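Speaker notes: How a small climbing wall can host a youth competition
Coaches' evening at Bevamthorpe, October

(Wait until people have sat down. Water is on the left side of the stage.)

Good evening and thank you for coming. I work with the youth team at the Grimness climbing wall. English is my second language, so if I speak too fast, please raise a hand and I will slow down.

Slide 1. Why we started
Before our first event, our young climbers had to travel for every competition. The nearest one was at Nowicki, and for many families this meant leaving home at 5 in the morning. Some children stopped coming to competitions, although they still trained every week. We wanted one event per season at home.

Slide 2. The format
We chose bouldering only. Lead climbing needs more height than we have, and it needs trained belayers for the whole day.
Each climber has 4 minutes for each boulder. There are 7 boulders in the qualification round. The final is shorter, and the climbers do not see the boulders before they come out.
Say here: we copied the main idea from the big competitions, but we do not copy everything. Children under 12 have no final. They climb, they get a card with their results, and they go home happy.

(Pause. Ask who has been a judge before.)

Slide 3. Route setting
This is the part where we made the most mistakes. In the first year, our setters were strong adults and they set for strong adults. The distance between the holds was too long, and the shorter children could not even begin two of the boulders.
Now we ask a shorter setter to test everything. We also close the wall the evening before, at 6, so that the setters are not in a hurry.
If somebody asks about the holds: we rent part of them from Ututent and return them after the event. Do not go into prices.

Slide 4. Judges
Every boulder has one judge with a paper sheet. The judge writes down the attempts, the zone and the top. We tried tablets one time and we went back to paper.
Judges need a break. We change them after each group. Parents can judge, but never in the age group of their own child.

Slide 5. Isolation and warm-up

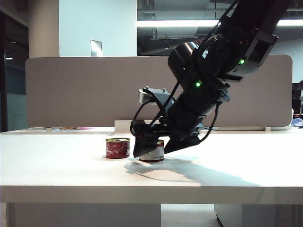 The warm-up area should be open one hour before the first start. It needs a small wall, mats and a clock that everybody can see. Phones stay outside during the final.
Also tell the coaches clearly when they must leave. Last season we forgot this, and two coaches stood with their climbers until the final began.

Slide 6. Numbers from last season
235 entries over the whole season, more than 19 clubs.
(Do not read the whole table. Only say that the girls' groups were larger than the boys' groups.)

Slide 7. If you want to try
Start with one age group and one morning. Write to the neighboring clubs early, before they plan their own calendar. The score sheets we use are on the table by the door, please take a copy.

Questions. If there is little time, take the ones about judging first.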